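3 min read

Arm budget for tabletop sorting cell — second gripper or second arm?

sfleung
Planning next year's equipment line. We have one arm on a fixed mount, doing pick-and-place on dishes and toy food. Options are a spare Zarkel gripper plus cabling, or holding the money for a second arm in August. Total left is 487 after the mounting plate. Opinions?

jlfu2
Gripper. A single arm with no spare fingers is down until the part ships. Our last Nivby order took 2 weeks. 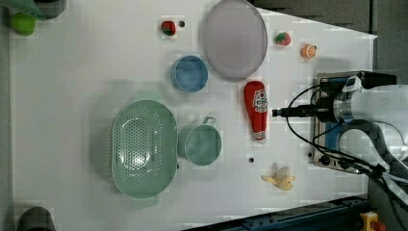 Also price the cables. Anything looped around the mount wears first, and the quote never includes them. I put 200 aside for cables and connectors.

soonim_s
Disagree on the gripper. Narrow tips handle bottles and fruit, but a wide plate is a different grasp. Buying a duplicate of the same tool adds uptime and no capability. I'd look at the Grornum suction kit.

jlfu2
Suction on a colander with a perforated base?

soonim_s
On the plate. Keep the fingers for the colander rim.

sfleung
Tool changer is not in the budget, so that means manual swaps.

lokyiu.c
Manual swap is 2 bolts on ours. Recalibrate the camera afterward — put those hours in the plan too.

sfleung
OK. Cables first, then a quote for each. Will post both 13th September.

Contact | © Chantharasri Forums | Back to top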